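Search this site Go

Setting a Small Table for Recording Arm Demonstrations 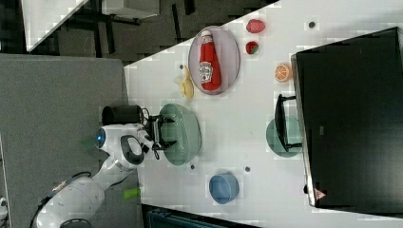 Bowls, plates, toy food and a ketchup bottle on the white table, gripper at the rim of the green bowl.

Most bad episodes in a home or workshop setup come from the table. The notes below were kept while recording kitchen pick-and-place tasks for the Isolberg set, which now holds 744 episodes.

Choose objects by grip. A bowl rim, a flat plate and a bottle on its side each ask for a different approach. Toy fruit is better than real fruit for long sessions, as it keeps its shape and leaves no juice on the fingers.

Fix the table, then the arm. Mark both positions on the floor with tape. If either one shifts, start a new session folder.

Move things between episodes. Ten starts from the same layout teach one layout. We swap two objects every time and turn the plates every 10 episodes.

Write the instruction before you record. "Put the strawberry in the small bowl" is enough. Use the same name for the same object throughout — a bowl that becomes a dish halfway through the week has to be relabeled by hand.

Approach slowly, close once. Hesitation at the rim gets learned along with the grasp. When the fingers miss, back off to a clear height and try again, and tag the episode as a retry. Keep retries in their own folder. Masanja trains on them separately, and the first batch had 134.

Keep cables off the work surface. Leave enough slack for full reach, and run the arm through its whole range by hand before the first take.

Wipe the gripper pads with a dry cloth at each break. Sticky pads hold light objects after release and spoil the end of the episode.

Stop recording only when the arm is back at rest. Flarnia's trimming script looks for that pose and drops any file that lacks it.

Filed under: Workshop Tips, Bench Setup, Robot Learning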